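Setting Up a Hill Climb Car for a Wet Course: Questions for Roswitha Grabner

Roswitha Grabner has prepared hill climb and sprint cars at Condico for 23 years. Most of her customers run lightweight hatchbacks in the road-going classes. We spoke in the Condico workshop on a Thursday, between two alignment jobs, and kept to one subject: what changes on the car when the course is wet.

Her first answer was tire pressure. "People drop the pressure in the rain and they have it backwards for most road-legal tires," she said. "The tread has to stay open to move water. If the tire is too soft the center of the tread lifts and the grooves close." She starts a wet day slightly above the dry cold setting and adjusts after the first run.

Ride height comes next. At the Osus climb, which she has attended every May for several seasons, water crosses the road below the second hairpin. Cars set low for dry running touch the surface of that water with the front splitter. Grabner raises the front and leaves the rear alone, then resets the toe. "Raise one end and your toe moves. Measure it again. I see cars in the paddock where that step was skipped, and the driver tells me it wanders on the straight."

Dampers are softened at both ends, rebound first. She uses adjustable units from Stefanou on the demonstration car and records every change in clicks from fully closed. A typical wet setting is 4 clicks softer than dry on rebound, with compression left where it was until the driver has a run to report on. Anti-roll bars depend on the car. On front-wheel-drive cars she will disconnect the rear bar before she touches the front one.
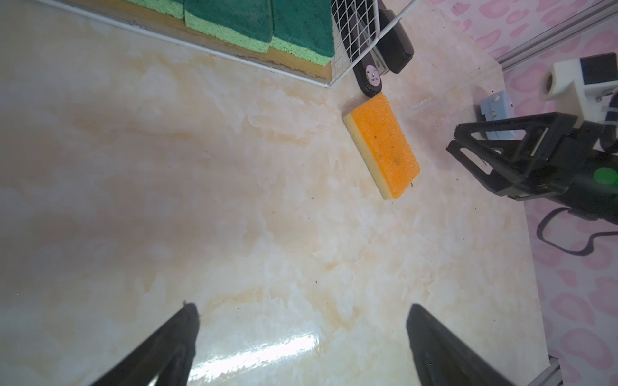
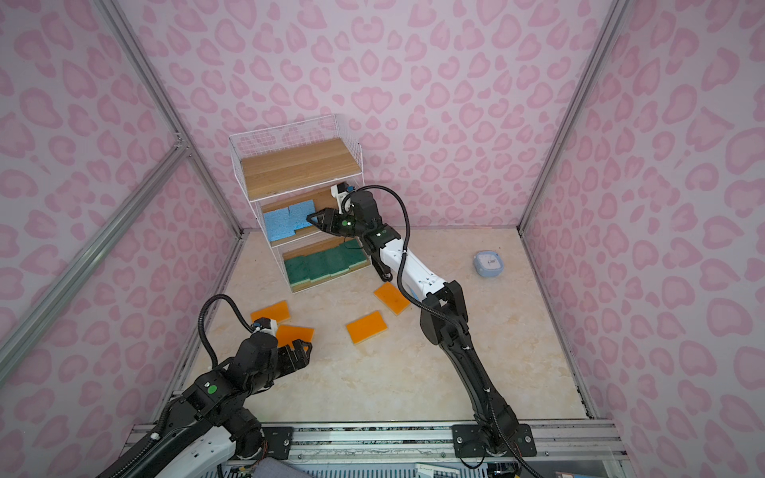 Marble-pattern surface, both views

The demonstration car weighs 1098 kilograms with a driver and a quarter tank. It makes 146 horsepower at the wheels, a figure she considers enough for a wet course. "Power is the smallest part of it. At Osus you are at full throttle for maybe half the distance when it is dry. In the rain it is less again. I would look at the brakes."

Brake pads are the item she changes most often. A race compound that works well after two corners in summer may never reach temperature on a short, cold climb. She fits a fast road pad for wet events and moves the bias rearward by a small amount, as there is less weight transfer under braking. Cars without a bias adjuster get the pad change only.

Asked about electronics, she was brief. The Traltport logger in the car records wheel speed, steering angle and brake pressure. She looks at steering angle first. "If the trace is full of corrections at the exit, the rear is too stiff or the driver is too early on the throttle. You compare it with the throttle trace and then you know which." She does not use predictive lap timing on a hill and turns the display off before the start.

Her last point concerned time between runs. Wet tires should be wiped and checked for stones, the pressures logged, and the windshield cleaned on the inside. Changes are limited to one per run. "With two changes you have a faster car or a slower car and no idea why."

The next job was a rear axle alignment on a customer's hatchback, booked for 2:30 p.m.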